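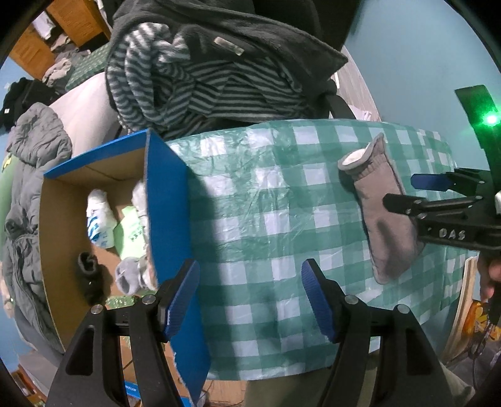 靴下、靴下、また靴下。今週のわたしの頭の中はほぼそれです。

前にちらっと書いた例の副業、まだ続いてます。ロボットに家事を覚えさせるための「お手本」を集める仕事で、両手にグリッパーを持って、机の上の服やら小物やらをつかんだり動かしたりするやつ。動きがそのまま記録されて、学習用のデータになります。発注元はKikotixというところで、わたしの担当はいま「Bevan」という名前の課題群。由来は知りません。課題の名前って担当者が好きにつけてるらしくて、そのひとつ前は「Firnaner」でした。フィルナナー? ファーネイナー? 読み方すら最後までわからないまま終わった(笑)

で、Bevanの中身は何かというと、箱の中の小さい靴下を出す、机に置く、伸ばす、また箱に戻す。基本これだけです。これだけなんですけど、やってみるとほんとに奥が深い!

まず、小さい靴下がつかめない。

自分の指だったら何も考えずにひょいっとつまめるのに、グリッパーの指って二本しかないし、先が太いんですよね。箱の壁に寄っちゃってる子がとくに難しくて、壁と靴下のあいだに指先を入れるすき間がない。最初のころは上からぐいっと押さえて挟もうとして、靴下がつぶれて、爪の先はすべって、何もつかめないまま上がってくる……というUFOキャッチャーみたいな悲しい時間をずっと過ごしてました。しかもそれも全部記録されてるわけで。恥ずかしい。

コツがわかってきたのはつい最近です。はき口が上を向いて立ってる靴下は、ふちを片側だけ挟む。寝てる靴下はかかとのふくらみを狙う。壁際の子はまず反対の手で箱を軽く押さえて、指先で壁からちょっと離してからつかむ。こうやって書くと当たり前だなあ。でも当たり前のことを一個ずつ言葉にしていくのって、この仕事の一番おもしろいところかもしれないです。だって普段、靴下のどこをつまんでるかなんて考えたことありました? わたしはなかった。

それから、つかむ場所を毎回変えてくださいと言われています。いつも同じ配置、同じ順番でやると、機械のほうは「左奥に手を伸ばせば靴下がある」みたいに覚えてしまうんだそうです。だから一回終わるごとに箱の中を混ぜる。この「混ぜる」がまたくせ者で、人間が適当に散らしたつもりの配置って、あとから並べて見ると全然適当じゃないんですよ。わたしの場合、白いのをなぜか奥に置きたがる。黒いのは手前に立てがち。性格出てる? いまは目をつぶって両手でわしゃわしゃっとやってから、ぱっと手を離すことにしてます。これだと自分でも「えっそこ?」という場所に緑のが行ったりして、たいへんよろしい。

あと背景。わたし最初、撮る前に部屋をきれいにしなきゃと思って、机の上に何もない状態にしてたんです。そしたら最初のレビューで「もう少し普段に近い状態で」と返ってきまして。きれいに片づいた机でしか練習していない子は、散らかった家に行ったら固まってしまう、と。なるほどー! と思って、いまは奥に上着の山があっても、横でキルティングのジャケットがだらーんとしていても、そのままやってます。片づけなくてお金がもらえる仕事、人生で初めて。

ただ、何でも置けばいいわけでもなくて、上着の袖が箱に入りかけてたり、靴下と似た色の布が箱のすぐ横にあったりすると、自分がまず間違えます。裏地のもこもこにグリッパーの先がひっかかって、上着ごと持っていきそうになったことも。あれは一回やるとけっこう焦る。

テーブルクロスも地味に悩みどころで、緑と白のチェックのビニールのやつを使ってるんですが、てかてか光るし、しわも寄るし、置いた靴下がつるっと動く。布のクロスに替えたほうが楽なのはわかってるんです。でも「つるっと動いたときにどうするか」もお手本のうちかなと思って、そのままにしています。あとチェック柄、混ぜたあとに位置の偏りを確かめるとき便利なんですよ。マス目だから。「また右から同じ列に置いてるわ」ってすぐわかる。

大きい靴下の話もさせてください。ブーツみたいな形の、グレーがかった茶色の、内側が白くてふわふわのやつ。冬に足元で大活躍するタイプですね。これは箱から出す係じゃなくて、両手で形を整える練習用に使ってます。片方のグリッパーではき口のあたりを押さえて、もう片方でつま先のほうへすーっと伸ばす。厚みがあるからつかみやすいだろうと思ってたら大間違いで、分厚いぶん、挟んでも表の布だけが伸びて、中のふわふわがついてこない。はき口がくしゃっとなって、とんがった角みたいになったまま戻らないこともよくあります。直そうとすると今度は反対側がよれる。永遠に整わない。こたつの時期に自分の足で履いてたときは、こんなに手強い相手だとは思ってなかったです。

両手を使う課題は、もうひとつ別の難しさがあって、どっちの手が先に動くかを迷うと、その迷いまで記録に残ります。右が行きかけて止まって、左が行って、やっぱり右、みたいな。人間が見れば「あ、迷ったな」で済むけど、機械にとってはそれもお手本になっちゃうらしい。なので、始める前に頭の中で一回通してからスタートするようにしました。ピアノの発表会の前みたいに、指だけ動かして。家族に見られたら相当あやしい。

とはいえ、失敗を全部捨てるわけでもないんです。ここはわたしが最初に勘違いしてたところで、落としたらその回はダメなんだと思って、落とすたびに止めてやり直してました。ルールをちゃんと読んだら、落としても拾って続けられたならそのまま出してOK、むしろ歓迎、とのこと。落ちた靴下をどう拾い直すかが入っていないと、本番で落としたときに何もできない子になる、と。それを知ってから気持ちがすごく楽になりました。机から床まで落ちたのだけは、さすがに撮り直しです。あとは、グリッパーじゃなくて自分の指でちょいっと直しちゃったとき。これが一番やりがち! つい手が出る!

1回の長さはまちまちですが、今日は午前9時から始めて、お昼までに16本録れました。これはわたしにしてはかなりいいペースです。最初の週なんて、一日がんばってその半分も行かなかったんじゃないかな。ちなみに、そのうち3本は返ってくる気がしてます。途中でコードがグリッパーに当たって、変な動きになったのが自分でもわかったので。床のコード、毎回どけようと思って毎回忘れる。

録ったあとは、短い説明の文をつけて送ります。アップロードにはDrundevixという専用のソフトを使うんですけど、これがまあ、なんというか、味わい深いソフトでして。説明文を書いて保存を押すと、ひとつ前の文が出てくることがあるんです。わたしはもう信用してないので、メモ帳に書いてから貼ってます。文のほうも最初は「靴下を移動する」とだけ書いていたら、どの靴下をどこからどこへ、まで書いてくださいと直されました。「箱の左奥にある青いしましまの白い靴下を、箱の右の机の上に置く」。声に出して読むと早口言葉みたい。「薄緑の靴下」と「緑のまだらの靴下」も書き分けないといけなくて、毎日靴下の色の名前ばっかり考えてます。茶色いブーツ型のは、「トープ」という色の名前があるのを覚えました。かっこいい。

体のほうは、手首より親指の付け根にきますね。ずっと軽く握って、開いて、また握って、なので。わたしは休憩を多めに入れて、そのあいだに指を反らすストレッチをしてます。あと高さ。箱の壁をまたいで上から手を入れる動きが多いので、椅子に座ると肩が上がってしまってつらいんです。立ってやるようになってからだいぶましになりました。足が疲れたら、次は座ってできる畳み系の課題に替える。選べるときは、ですけど。

よく聞かれるので書いておくと、特別な技術はいらないです。わたしも機械のことはさっぱりで、学習の仕組みなんて、説明の資料を読んでも半分くらいしか頭に入りませんでした。それより、同じようなことを、ちょっとずつ変えながら飽きずにやれるかどうか。編み物が好きな人は向いてると思う。逆に、早く終わらせたい人はたぶんつらいです。急ぐと手の動きが雑になって、それがそのまま出ちゃうから。

不思議なもので、ずっとやっていると普段の洗濯物の見え方まで変わってきます。このあいだも洗濯機から靴下を出しながら、「これは口から挟むより、かかとだな」とか考えてました。完全に職業病です。タオルは一回でいけるな、とか。タイツは無理だな、とか。タイツの課題が来たらどうしよう。来ないでほしい。

6月いっぱいはBevanが続く予定で、このあと靴下をペアにして揃えるバージョンが来るそうです。片方ずつしかない子がうちにはやたらといるので、まず引き出しの大捜索からですね。黒いのだけで何種類あるんだろう……微妙に長さが違うやつ、あれペアって言っていいのかな。今度担当の人に聞いてみます。

さて、お昼を食べたので続きをやってきます。今日のうちにあと2本は録りたい。床のコードもどけます。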